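About Nodau

Nodau is a shared workshop for people who build robots in their spare time.
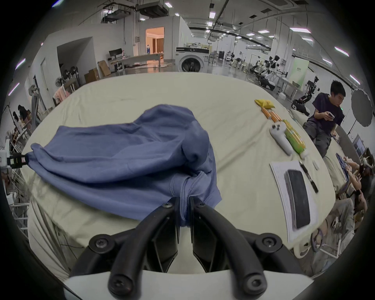 We started when Graciela Iturra and Gervasio Retamal ran out of room for a home-built arm in Graciela's garage. They took a short lease, put up a notice and had 10 members by November. There are now around 80.

Most of the work here is on arms, grippers and wheeled bases. Cloth has become a long-running interest. A T-shirt is harder to handle than a box - it folds under itself and never lies the same way twice - so members spend a lot of time on hems, sleeves and clamps. The longest project is Skuremel, a hand-held gripper for picking up clothes by the edge. It is on its third set of fingers. The drawings are free to members, and the parts list is kept up to date by Gervasio.

Protitz is our beginners' group. It meets in the evening at 7 and builds a small arm from a kit over one winter. You don't need to know how to code.

Membership is 336 a year, paid in one go or monthly. It covers bench space, hand tools and a shelf. Motors and boards are your own cost. Last year we also put 3,000 towards better ventilation.

We are on the ground floor of the Ledesma building. Ring the side bell.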